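3.2 Household Survey and Room Inventory

The Golville survey covered 914 rented dwellings in 19 districts. Respondents were asked how long they had lived at the address, which rooms they heated in winter, and whether they had replaced any floor or wall finish at their own expense. Rooms shared with another household were recorded once, under the longer tenancy.
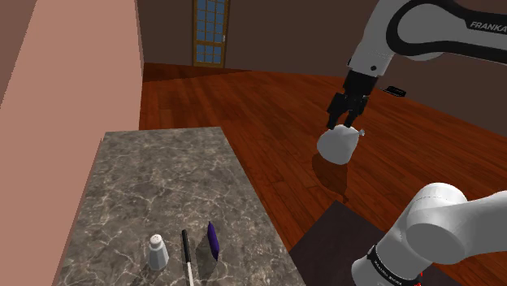 Tenants with leases of two years or less seldom paid for lasting changes. Spending in this group went mainly to items that could be taken along at the next move. The pattern was weaker in Trusina, where local rules allow a tenant to recover part of the cost of approved work when the lease ends.

Figure 2. Interior with wall picture.

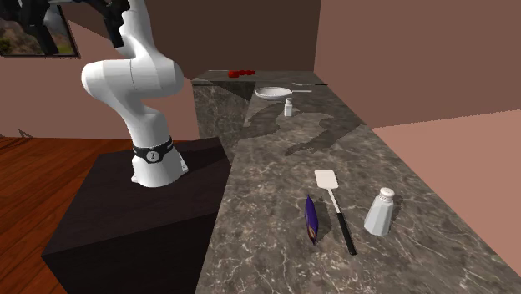
Length of tenancy remained a strong predictor after rent level and household size were taken into account. In the Levurgate district, where 9 buildings changed owners during the survey period, reported spending fell in October and did not recover before the final interviews. Answers from these buildings were kept in the main sample and are examined separately in Section 4.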